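Sorting the Cable Drawer
Home and Workshop, October

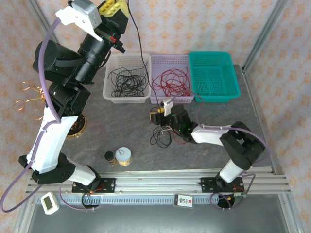 Should cords be sorted by length or by colour?

Colour comes first for most households. It can be judged at a glance, and length may be marked later on a paper tag at the plug end.

The Kalden repair library adopted this practice last year, when its storeroom held 636 donated cords and leads. Mesh baskets replaced the deep drawers – black wire in one, red in another – and a further basket is kept for whatever arrives next. Copper wire stays on its spool.

Members are asked to coil each lead loosely, to a loop no smaller than 10 centimetres, and to fasten it at 2 points. Small clips and fittings go into lidded jars, labelled before they are filled. Leads with cracked insulation are set aside for the Oltis recycling depot, which accepts them until mid-afternoon.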